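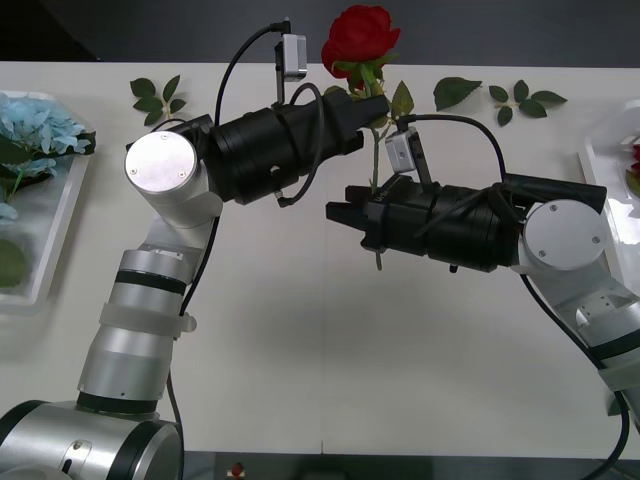 I have been meaning to write up the Trinder day bag for weeks, ever since we came home from our long weekend at Faltano with every phone, bank card and spare pair of socks as dry as they'd been on the kitchen table. If you've not come across it, it's a roll-top rucksack made for water parks, log flumes and the sort of ride where the person in front turns round and grins at you just before the drop. It comes in grey, navy and a red that I dithered over for far too long. I went for the red in the end, a good full red like the rose at the top of the page, and I'm very glad I did, as it's easy to pick out when forty other families have dumped their things beside the same wave pool.

Some background, so you know what sort of people we are. I don't like getting wet. My husband and both girls love it, so I've spent a good many summers on a plastic chair minding everybody's things, and this year the girls begged me to come on the big raft ride with them. That meant the bag had to come too, or go in a locker, and the lockers at Faltano have to be paid for again every time you open them (I do think that's a bit cheeky when you've already paid to get in).

The Trinder weighs 477 grams, so it really is no trouble to carry, and the straps are wide and soft enough to wear over a swimming costume without rubbing. There's a clip across the chest which I thought was fussy at first and was very grateful for on the second bend of the raft ride. You roll the top down three times, squash out the air with your forearm and clip it shut. My younger one can manage it, though she does need reminding about the squashing. 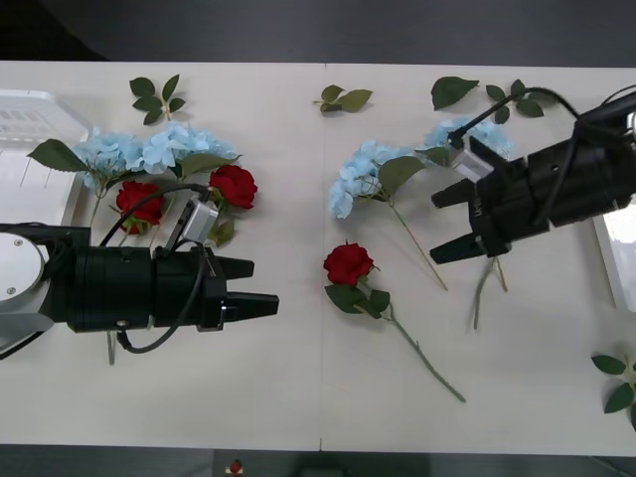 We had it under the tipping bucket, through the lazy river twice and round the rapids more times than I'd care to admit – yes, I went back on! – and the inside stayed bone dry each time. The outside pocket is another story. It's only splashproof, and the label does say so in small letters, but I'd put a paper park map in there and by lunch it was porridge. Keep your sun cream in it and nothing you'd miss.

My other grumble is the inside, which is one big hole. Car keys go straight to the bottom and stay there. My old Govetti had 2 little mesh pockets for just that sort of thing, and I do miss them, although the Govetti also let in water along the seam, so I suppose I can't hold it up as a shining example. These days I put the keys in a pencil case and drop that in last.

It dries quickly once you're home. Turn it inside out over a tap or a door handle and it's ready by morning, with none of that swampy smell you get from a canvas bag left in the boot. 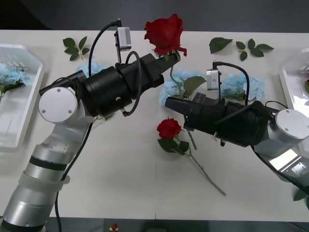
What it costs and where I got it

It was 80 pounds, and I can hear some of you gasping. I gasped as well. Mine came from Mohammadi, the outdoor shop by the station, where Siamak Ghorbani very kindly filled the display one with water in the staff sink to show me it wouldn't leak outwards either. You may find it cheaper if you can wait for the end of the season, but we're going back in July and I'd want it before then.

Would I buy it again?

Yes, if you go to this kind of park more than once a year. For one afternoon on the flumes, I'd pay for the locker and spend the difference on chips. I'd like a pocket inside and a better one outside, and a slightly longer chest strap for my husband, who has to breathe in. Four stars from me, five from the girls, who have already asked for one each and have been told to save up.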